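Subject: Re: [jumwood-wrestling] The chanting at the Kundow show
From: Adesuwa Okonkwo
Date: Friday, August 22, 2025

Hi Ívar, and hello everybody else who has been kind enough to keep this thread civil,

I meant to answer on my lunch break and then my lunch break went somewhere else, so forgive me if some of this has been covered already.

Ívar Zoëga wrote:
> I was in row four at the Kundow show and the stuff being
> yelled at Lilard during the second match was way past
> booing. I've been going to these cards since I was a kid
> and I know what heat sounds like. Two guys kept on him
> about his family and his accent for a good ten minutes
> and security just stood there. Am I getting old, or
> should the promotion have stepped in?

You are not getting old! (Well, we all are, but you're right about this.) I was on the other side of the building, up by the merch table, and I could hear it from there. What got me was Lilard himself. He's the bad guy, he's supposed to get us worked up, and he's wonderful at it, but he stopped playing to that side of the ring completely. I've seen that man argue with a grandmother over a foam finger, so you know he doesn't go quiet easily.

The paid crowd was 3633, by the way, which is their best since June. I'm so glad for them, and I do think a bigger room means you need more people watching the seats.

I wrote to the box office the next morning and got a very decent reply. For anyone who wants to do the same, put your section and row in the first line.

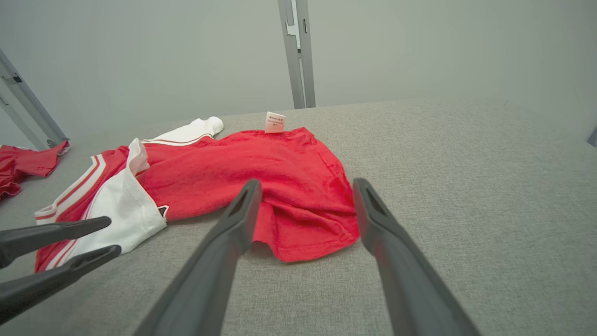

What they told me

They have a text line for complaints during the show, and it was only printed on the back of the program, where I for one never look. They're going to put it on the big screen before the opening match. They also said the ushers can move or remove a person without waiting for the ring announcer, and that the two men in Ívar's section are out for the rest of the season. I asked if I could share that and they said yes.

Taşdemir is wrestling Lilard again at the next one, a 60 minute time limit this time, and I can hardly wait. Floor seats are 91 dollars, which made me gulp, but the balcony is a lot kinder and you can see the ramp better from up there anyway. If we get a group together I'm happy to make the call, just email me off list. 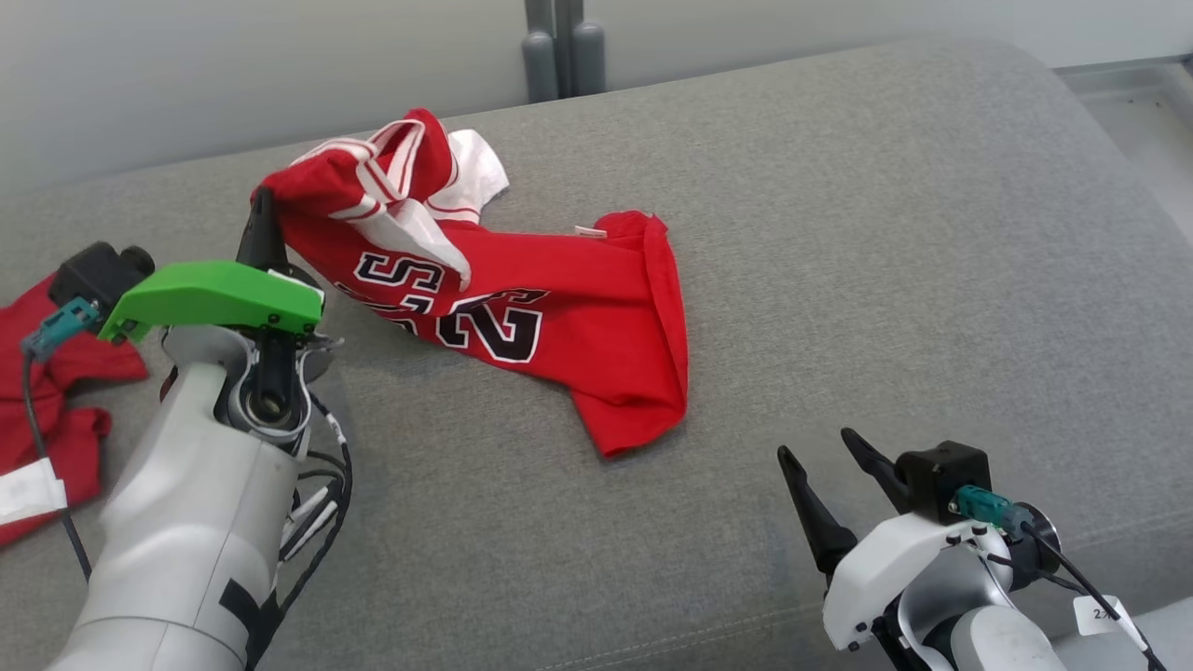
Red jersey, black numbers with white outlines.

Ívar, come find me at intermission and I'll buy you a pretzel. And please do boo as loud as you like.

Warmly,
Adesuwa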